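A morning at the Voscombe open day

I went to the Voscombe open day thinking I'd stay an hour, and I came out well after lunch with a stiff neck from leaning over tables and a bag full of beads! The studios are on the upper floor of the old Thorlacius building, and you wander from room to room as you like.

Dagný Hafstein showed a group of us the stringing room first. She keeps 96 little drawers of beads along one wall, and she let us pull out any we wanted. I could have spent the whole day there. She taught us how to finish a strand with a crimp – squeeze, turn, squeeze again – and my second try was nearly straight.

After that came my favorite part, the sitting room where the small accessories are laid out for sorting. It feels like somebody's home, with a sofa and a bright window, and the round table has a pink-and-white checked cloth printed with strawberries. Bracelets go in a shallow white tray, and hair clips and scrunchies sit around it on the cloth.
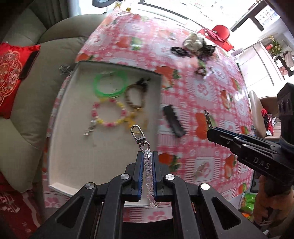 I kept going back to the braided brown-and-black bracelet with the tassel, and I'm going to try one like it in blue. Dagný says waxed cord is easier for beginners, so I bought two spools at the Lotenano counter downstairs (cash only, bring small bills). The next open day is in August, and the stairs are steep, so wear flat shoes.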